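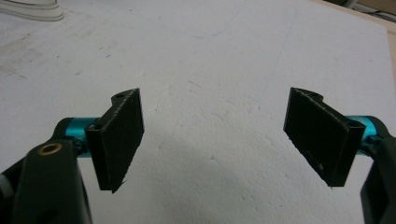

4.2 What people mean by "worn"

I went into the Stevwood interviews thinking that wear would be the easy bit. I'd ask people whether a second-hand thing looked worn, they'd say yes or no, and I could get on to price, which was what I really wanted to talk about (and what the grant was for!). We spoke to 30 buyers and sellers, most of them regulars at the Tretudau furniture market, and I had to rewrite the question after the first 7.

The trouble was the word itself. Sellers used "worn" for anything that might bring the price down - a loose joint, a faded seat, a drawer that stuck. Buyers kept it for surfaces, and plenty of them liked it. 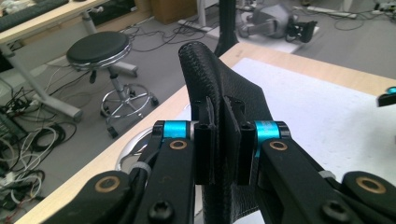 One man had paid 200 for a sideboard and told me he'd have walked away if the top had been sanded. His wife, listening in, called the same sideboard "tatty" and meant it kindly.

So Imani Makokha and I split the code into 2: wear you can live with, and wear you'd have to fix. 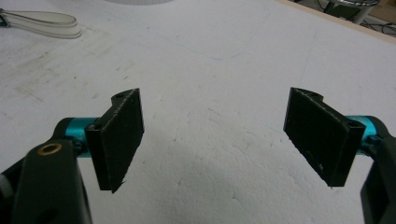

Tables gave us the most arguments. Everyone has an opinion about a table, and dark wood gets forgiven nearly everything, as Huerta also found with school desks. Pale tops are another matter. A white one with light scuffing, like the top in Figure 3, would go under "live with" in my coding and under "fix" in Imani's, and we went back and forth on tops like that until December. In the end we let the owner's own words decide, even where both of us disagreed with them.

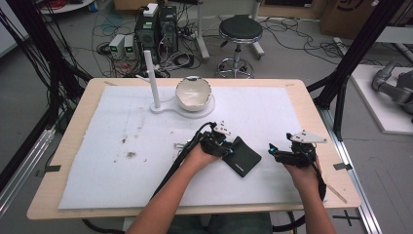

7 min read

I should say something about the Vunimau sellers too, as they don't fit this very well. They trade mostly in chairs, they mend before they sell, and by the time a chair is out on the pavement they don't think of it as worn at all. I've left their answers in the totals but kept them out of the price comparison in 4.3, where a mended chair and an unmended one would end up in the same column.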